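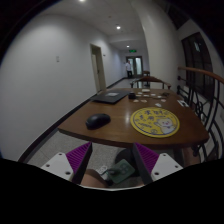
Lockyer Flood, Six Months On

9 January 2021

The last piece of Route 307 opened again this week, the stretch between the feed store and the Nikcombe bridge. The paper gave it two paragraphs. I drove it the same afternoon. The new pavement is darker than the old and there is still no guardrail on the river side, only orange barrels. The speed limit is posted at 50 and most people are going slower than that.

I wrote very little here in July when the flood happened. I was busy, and later on I didn't feel like it. I did keep notes, mostly in the form of links I saved and times I scribbled on the backs of envelopes. I went through them over the holidays and want to put down how the news of it reached us, before I forget the order of things.

The rain started in the evening. The Wullex app had us down for thunderstorms with a chance of heavy rain, which is what it says for half of July. I went to bed. My phone went off at 2 in the morning with a flash flood warning for the county. I looked out the window, saw rain, and went back to sleep. We live on the hill, so the water was never going to reach us, but I didn't think for a second about anyone who lived lower down.

By 6 the power was out. The radio in the kitchen runs on batteries, and the station out of the county seat was playing its regular music. They had a news break on the half hour that led with the school budget and mentioned "some water on roadways." I later learned that the morning host was working alone and had no way to get to the station's own tower, which was on the wrong side of the creek. I don't blame him much.

The first real information I got came from Terkano, which I had only ever used to look for used tires and free firewood. Somebody had started a thread called "307 at the feed store DO NOT TRY IT." It had two photos of brown water running across both lanes and a third of a hay wagon sitting in the ditch. People were adding to it every few minutes. A lot of it was useful. Some of it was wrong. One post said the Nikcombe dam had failed, and that one got passed around more than all the others put together.

The dam had not failed. The gates had been opened on purpose, and a notice about it had gone up on the water district's website before sunrise. I saw the notice myself a day later. It was a PDF, it used the words "controlled release event," and it gave the flow in cubic feet per second with nothing to compare it to. If you already knew what the number meant it told you everything. The rest of us read "dam failed" on Terkano and believed it, and several families on Mill Street left in a hurry by the low road, which was the worst way to go.

I was one of the people who repeated it. I called my sister and told her the dam was gone. She called three others. I have thought about that a good deal since.

The TV crews came from the city on the second day, when the road from the north was passable. They stood in front of the same house, the yellow one with the porch hanging off. All three channels used it. You would have thought from watching that the whole town looked like that. It didn't, and it also wasn't the worst damage. The worst was out at the trailer lots, where the road was still closed, so it wasn't on television until the end of the week, and by then the story had moved to the inside pages everywhere but here.
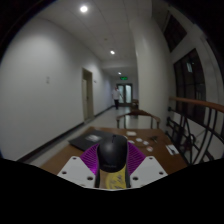 The number of homes is a good example of how this goes. The first report I saved said five homes were damaged. That afternoon another outlet had "dozens." The county's final list, which came out in the fall, has 16 homes with major damage and a longer list with wet basements. None of those reports was exactly a lie. The early one came from a deputy who had counted what he could see from the bridge. The second one, as far as I can tell, counted everybody who had called in about water. But I still meet people who will tell you one or the other with full confidence, depending on which one they read.

I talked about this with Ming-te Yau, who covered the flood for the county weekly and was the only reporter I saw at the trailer lots. He had walked in along the railroad bed. He told me he held his first story for most of a day because he couldn't get the water district to answer the phone, and that he got angry emails for being slow. His story was also the only one from that week that never needed a correction. I asked whether he would hold it again and he said he would, but he would put up a short note saying what he did know and what he was still checking. He thought people could handle that. I think so too.

A few things have changed since then. The water district now sends a text message when the gates are going to be opened, in regular English. You have to sign up for it, and the form is on the last page of the district's website under "Customer Tools." Sign up even if you live on the hill. The radio station has an arrangement with the fire hall to take calls on the air. The Terkano people added a button for reporting a false post, which I have tried once, with no result that I could see.

For my own part, I bought a second battery radio, and I look at the river gauge page before bed when it has been raining. The gauge is the one upstream of the Nikcombe bridge. It updates every 15 minutes and it only shows a line on a graph, so it takes a few tries before you know what a normal wet night looks like. I saved a screenshot of the July one for comparison. The line goes almost straight up between 1 and 4.

I also canceled Wullex. It was a dollar a month and the forecast is the same one you get free from the weather service.

The guardrail is supposed to go in when the ground thaws. The feed store has reopened in the back half of the building and is using the side door, so if you are picking up an order, go around by the scale. They were out of layer pellets when I stopped, with more due on the next truck.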